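About Us
Clerncombe Robot Care – arm setup, servicing and repair

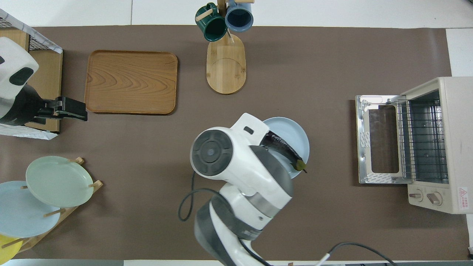 We set up and look after small robot arms that work on benches and tabletops. Most of our customers have one arm or a pair of them, and no technician on staff. They need the thing installed properly, checked on a schedule and fixed when it stops. Our workshop is at 22 Brunel Street, Clerncombe, and we travel to sites within a day's drive.

The business was started by Shuk-fan Kong, who spent her apprenticeship on packing lines and then worked as a service technician on larger industrial arms. There are eight of us now. Five are technicians, two look after parts and bookings, and Shuk-fan still does site work most weeks.

How we set up a tabletop cell

A new cell takes us three days on site. The first day goes on the bench itself. We check that it is level and that it doesn't rock when the arm stops hard, and we bolt the base down. If the bench isn't stiff enough we will say so before we fit anything to it. We lay a plain mat over the work area so that items don't slide, and so the cameras have an even colour behind them. Glossy tops cause trouble with reflections and we'd sooner cover them at the start.

On the second day we run the cables and set the joint zeros. Cable runs get more attention from us than most people expect. A cable needs enough slack for the wrist to turn through its full range, but a loop that is too long will catch on whatever is sitting on the bench. We move each joint slowly to both ends of its travel, watch the cable the whole way, and then clip or re-route it as needed. Connectors are labelled at both ends.

The third day is for the gripper. We set the closing force on hard items first – mugs, plates, trays – and then on soft or slippery ones. Fruit and vegetables are good for this. An eggplant has a smooth skin and an awkward shape, and it will show up a worn finger pad sooner than a test block will. We finish with a set of pick and place moves using the customer's own items, and the settings are written on the handover sheet.

Regular service

We recommend a visit every January and another mid-year for cells in daily use. At each visit we:
check the base bolts and the joint caps
inspect the cables and connectors for rubbing
clean the gripper fingers and replace the pads if they're worn
check the joint zeros against the handover sheet
test the emergency stop
back up the controller settings

You get a copy of the service record the same day. If something will need replacing before the next visit, it goes on the record with a price.

Repairs

Call or email with the job number on the sticker at the base of the arm. Please leave the arm where it stopped if it's safe to do so, and don't re-zero it. The position it stopped in often tells us which joint to look at. Cable faults and finger pads are usually fixed on site. Wrist and elbow joints come back to the workshop, and we can lend you a replacement while yours is on the bench.

We keep parts for Ceven and Šimko arms. Other makes are welcome, but parts may have to be ordered in. As of our last stocktake we had 2461 items on the shelf, mostly seals, pads, connectors and cable sets.

Training

Every setup includes a half-day session for the people who will use the cell. We cover starting up and shutting down, clearing a dropped item, cleaning the fingers and what to look for in a cable. Refresher sessions can be booked at any time – new staff are the usual reason.

Workshop visits

You're welcome to come and see an arm running before you buy one. Please book first, as we're often out on jobs.

Page updated Jul 13, 2026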